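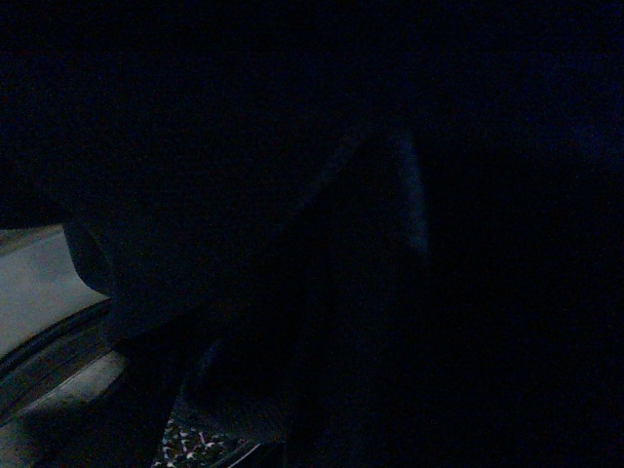
Deep shadow, with a pale gray surface at left.

Jondeo Zestgate 800 Plug-In Night Light
Item no. 3948
Sold singly or in cartons of 90

The Zestgate 800 is a low-output LED night light for hallways, stairs, bathrooms and bedrooms. It plugs directly into a standard wall outlet and switches itself on at dusk. The light is aimed down toward the floor to limit glare at eye level.

Operation
A sensor on the front face reads the light level in the room. Below the set point the lamp fades up over a few seconds. Above it the lamp fades out. A short delay keeps it from reacting to passing headlights or a door opened briefly. The set point is adjusted with a dial on the underside, using a small flat screwdriver. The factory setting suits most interior hallways. Rooms with a street lamp outside the window usually need the dial turned one or two marks clockwise.

The slide switch has three positions: Off, Auto and On. In the On position the sensor is bypassed.

Specifications
Light source: LED, not replaceable
Color: warm white or amber, fixed at the factory
Input: 120 V AC, 60 Hz
Plug: two-prong, polarized
Housing: white plastic, matte
Weight: 90 g
Use: indoor, dry locations only

Placement
Mount in an upright outlet with the sensor clear of furniture, curtains and bedding. A sensor in the shadow of a dresser will read the room as dark and stay on through the day. Do not install facing a mirror or a second night light at close range. The reflected light can cause the lamp to cycle. The housing covers one outlet of a duplex receptacle and leaves the other free.

Do not use with extension cords, dimmer-controlled outlets or power strips.

Cleaning
Unplug first. Wipe with a dry cloth. Solvent cleaners cloud the lens and reduce sensor response.

Related items
Naidu sensor cover, pack of two: item no. 819
Drernoleo hardwired step light: see Stair and Path Lighting

Availability
Warm white in stock. Amber ships from the September production run. Carton orders received by noon Wednesday leave the warehouse the same week.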